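Equipment plan: gripper spares and the second arm
5/28/20 | By Senan Costello
3 comments | 12 shares

The equipment request for the Testine handling cell goes in this August. The main lines are set out below so that anyone who needs something added can say so before the figures are fixed.

The total request is 3,433 pounds, excluding the arm itself, which comes out of capital and is dealt with separately. Of that, 500 is held back for fingertips and sleeves. Last year these were bought as needed from the general consumables line, and the spend was hard to trace afterwards. From now on they get their own code.

Sleeves are priced at 141 for a mixed pack. We looked at sewing our own and the saving was small once staff time was counted. Makris can supply in the same colour as the present stock, with a lead time that has varied a good deal, so we propose to order 2 packs at the start of the year and hold one in the store. Please book packs out on the sheet. An unrecorded pack is an unbudgeted pack.

Tips are the less certain item. Wear depends on what the arm is asked to handle, and cloth work on a smooth surface has not been costed before. Travis has offered to log hours per tip through the summer, which should give us a replacement interval to plan on. Until then the estimate is a guess taken from the rigid-object work, and it is probably low.

Hand tools: one Dremel with a set of fine bits, for trimming mounts and cleaning up printed parts. The old one is shared with the model shop and is rarely there when wanted.

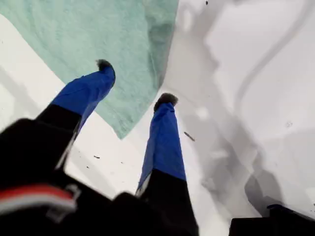 The second arm is a longer question. A used unit would bring the purchase price down but leaves us paying for calibration and a new controller cable, and the warranty would be short. A new unit fits the existing mounts and takes the same fingers, so one stock of spares would serve both. My preference is for new, deferred by a year if need be - a cheap arm with its own set of parts would cost more to keep.

Cleaning supplies and spare towels stay on general consumables. They do not need a line of their own.

Corrections to the sleeve and tip quantities should come to me in writing, with the cell and the task named.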